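Week 5 Handout: Planning the Two-Arm Packing Task
Intro to Robotics Lab, Sillmont
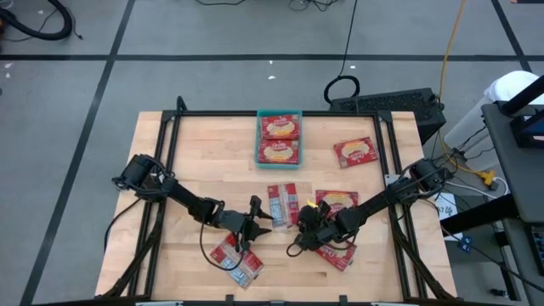
Welcome back, everybody, and thank you for the stack of lab notebooks you left on my desk on Thursday, which I have now read all the way through (yes, including the doodles). This week we move from driving one arm at a time to planning for two, and I want to go slowly, as this is the point in the course where people who have been doing beautifully suddenly feel lost, and I promise the feeling passes. The main question is how you decide which arm does what. Think about the popcorn packets on our table: two are already in the teal bin, one lies by itself on the right side of the table, and another stands almost upright right between the two grippers. The one on the right side is easy to assign. The one in the middle belongs to either arm, and if your plan doesn't settle that ahead of time, both arms will go for it and you will be reaching for the stop button.

Zones first, then turns

Please start your plan on paper. Draw the table from above, draw the bin, and shade three areas: left arm only, right arm only, and shared. Most of you will make the shared area too big the first time. Mine was enormous when I first did this exercise, and my two arms spent the whole afternoon politely waiting for each other. A good shared area is just the bin and a strip in front of it.

Once you have your zones, write the turn rule. The simplest one that works is a single token: an arm may enter the shared area only while it holds the token, and it gives the token back when its wrist has left the area again. Notice I said wrist and not fingers. The wrist and forearm sweep through a lot more space than you'd expect, and so do the cables that hang from them, so leave room for a loop of cable to swing.

Face up or back side up

A packet lying with its back to you shows a seam down the middle and a panel of small print, and a packet lying face up shows the big lettering and the popcorn. Your detector has to call both of them "packet," or it will happily ignore part of the table. In Paju (the labeling tool from week 3) you should have both sides under the same class name, with the side saved as a separate note. If your group made two classes, don't start over! You can merge them in the settings menu and retrain overnight.

Orientation matters for the grasp as well. Try to close the fingers across the narrow direction of the packet, and pick a spot a little away from the sealed ends, where the material likes to fold over and slip.

Slow is fine

The lab script caps each run at 14 minutes, and that is generous. Please leave the joint speed at 56 percent until your group has had three clean runs in a row, then come find me and we'll raise it together. Going to 100 percent is not part of this assignment and earns nothing extra, however much fun it looks. The Noltance controller keeps the last 2,000 log lines and throws away the older ones, so copy your log out after every run, good or bad. I am much happier with a messy log from a failed run and a paragraph about what you think went wrong than with one perfect run and no notes.

What to turn in

One zone drawing per group, by hand is fine.
The turn rule, written in plain sentences before any code.
Logs from at least three runs.
A half page on one failure and what you changed afterward.

Groups going on to the Prenska student meet in October should hang on to all of this, as the judges there ask for the planning notes along with the code, and it is no fun at all writing them from memory on the bus.

Reading for next week is the chapter on grasp planning, first half only. The second half has a lot of matrix algebra in it and we'll walk through that together in class.

Filed under: Course Handouts, Robotics Lab, Two-Arm Tasks

Comments (3)

gearloose_4
Does the zone drawing have to be to scale? Ours is close but the bin came out kind of huge.

labmoth
We tried the token rule last night and the left arm never gave it back, lol. We were checking the fingers and the wrist was still inside. Should have read the handout twice.

Instructor
Close is good enough on the scale, just write the real bin measurements next to it. And labmoth, please put that in your half page, it's a lovely failure!

Contact the lab office | © Sillmont Robotics Lab | Back to top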